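Cavberg land sale inquiry

The Cavberg land sale inquiry was a public investigation into the sale of a former rail yard in the port town of Cavberg to Truvine, a holding company whose owners were at first unknown. It is still one of the liveliest chapters in the town's political history, and a wonderful case of what patient reading of public records can turn up.

Background

The town council put the yard up for sale in January, after 30 years of failed plans for the site. Truvine bid late, offered well below the other bidder, and won by 3 votes. Its listed address was a mailbox shared with 139 other companies, among them a lender called Jemby, which had given a campaign loan to the mayor, Oskar Tran.
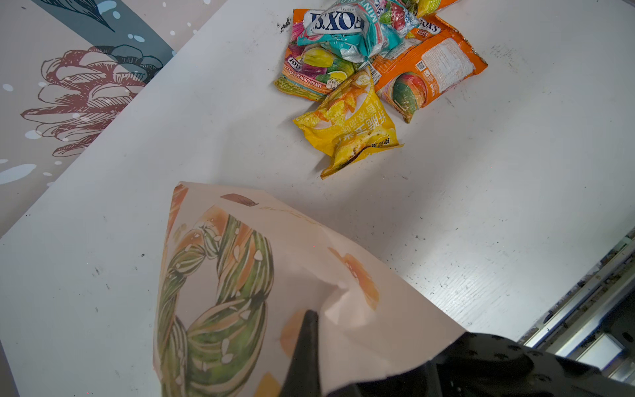

The link between the two firms was first spotted by Chiyo Kikuchi, a retired bookkeeper who had asked for the sale file under the town's open records rule. She received 1,702 pages, unsorted, and read every one of them – a remarkable feat! Her notes, later printed in full by the local paper, matched signatures on the Jemby loan to those on the Truvine deed.

Hearings

Hearings opened on 27th May in the old customs hall and drew such crowds that loudspeakers were set up on the steps outside. Tran said he had never asked who stood behind the loan. Two council members testified that they had been told to vote before the appraisal came in, and the town clerk produced the memo.

Outcome

The final report found that the sale had broken bidding rules but stopped short of calling it a bribe. Tran resigned before it was published. The sale was canceled, and the council passed the Kikuchi Rule, under which any buyer of town land must name its true owners. The yard later reopened as a public market.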